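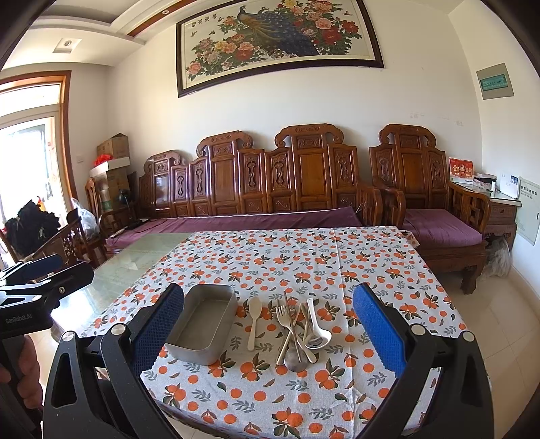
By K. Jääskeläinen
Home and Everyday Design, summer term project
Handed in Thu 25 August

Where the Spoons Go: sorting cutlery in a living room

My project started because I can't find a teaspoon in my own home. The assignment sheet said to pick an ordinary household task, do it many times, change one thing, and write up what changed. Most of my group picked laundry. I picked cutlery, and I did nearly all of it at a table in the living room with the big carved sofa behind me, so if my notes sound relaxed, it's the setting.

What I wanted to find out

My question was pretty small: does it make a difference what you sort cutlery into? In the kitchen drawer we have one of those dividers with long slots, and things end up in the wrong slot all the time. Soup spoons are the worst. They're fat and deep and they don't lie flat on anything. I wanted to see if a plain open tray, with no slots at all, would be quicker to fill and still easy to find things in.

My guess before starting was that the open tray would be faster to fill and slower to use. I wrote that down on the first day so I couldn't cheat later.

What I used

The tray is rectangular stainless steel with raised sides and rounded corners. I like it a lot. It's easy to wipe and you can carry it to the table with everything in it (try doing that with a drawer!). For cutlery I used a mixed lot: metal forks and spoons, long metal chopsticks, white ceramic soup spoons and small cream plastic spoons. The full set for the timed rounds was 31 pieces. For short practice goes I only put out a handful, next to the tray, in a heap.

The heap matters more than I expected. If you lay everything out side by side, sorting is no work at all. A real pile has chopsticks running through it on a slant and a spoon handle lying over the top of everything, and you have to decide what to lift first.

I worked on the tablecloth, the white one with orange fruit and grey-green leaves all over it. My family has argued for years over whether they're oranges or persimmons and I'm not going to settle it in a school report. Part of the table has no cloth on it, just the glass top with its pale green tint, and I did a few goes there too, which I'll get to.

How I did it

One round went like this. Mix the pieces in a bowl, tip them out in a pile, start the kitchen timer, put everything away, stop the timer. Then I'd read a list of four pieces off a card and time how long it took to pull them out again. I did the drawer divider rounds and the open tray rounds on alternating days so that I wouldn't just get better at one of them.

By the end I had 106 rounds written down. That's a lot of spoons. I kept the notes in a paper notebook and typed them up in August, and a few pages have tea on them but you can still read the numbers.

I had three rules for the tray:
Chopsticks go in first, along the long side.
Metal forks and spoons go next to them, handles all the same way.
Ceramic and plastic go in last, at the short end.

I changed the third rule halfway through. At first I put the ceramic spoons in wherever there was room, and they knocked against the metal every time I moved the tray. I hate that sound. After I gave them their own end they were much better behaved.

What happened

Filling the open tray was quicker than filling the divider, so that half of my guess was right. With the divider I kept stopping to turn a piece around or to find the slot that was wide enough. With the tray I could just keep going. On my best day I did the whole set in 25 seconds, and I was so pleased I made tea and quit for the afternoon.

Finding things again is where I was wrong. I thought the tray would be hopeless, and it was fine. Once the ceramic spoons had their own end I found them right away by color, and the chopsticks are so much longer than anything else that you'd have to be asleep to miss them. The only pieces I was slow at were the metal spoons, because a metal spoon in a metal tray kind of melts into the background. The small plastic ones stood out well.

Picking up was different on the glass. Pieces slid when I pushed at them, and chopsticks rolled away from me. On the cloth everything stayed where I dropped it. I only did a few rounds on the glass, so I wouldn't call it a result, but I went back to the cloth pretty fast.

Things that went wrong

The first week of numbers isn't much use. I was timing myself with the timer out of reach, so each round has a little walk in it. I left those rounds in the table at the back and marked them with a star.

I also learned the pile. After enough rounds your hands know what to do, and my last times are faster for both methods. Alternating days helps with that but doesn't fix it. If I did it over, I'd ask more people to take a turn, including someone who has never seen our cutlery.

And chopsticks should probably have been tested separately. They're so long that they decide how everything else fits. In the divider they only go in one slot, and I think half of the extra time came from them alone.

What I'd change next

I'd like to line the tray with a folded dish towel. It might cut the noise, and a plain dark one would make the metal spoons easier to see. I'd also like to try two smaller trays, one for metal and one for the rest, to find out if carrying two things to the table is annoying enough to cancel out the time saved.

We've switched at home for now. The divider is on top of the fridge with the birthday candles in it, and the tray goes back and forth between the kitchen and the living room table. The ceramic spoons still have their own end, and I've asked everyone to please keep it that way.

Attached: notebook pages, table of times, the four-piece cards.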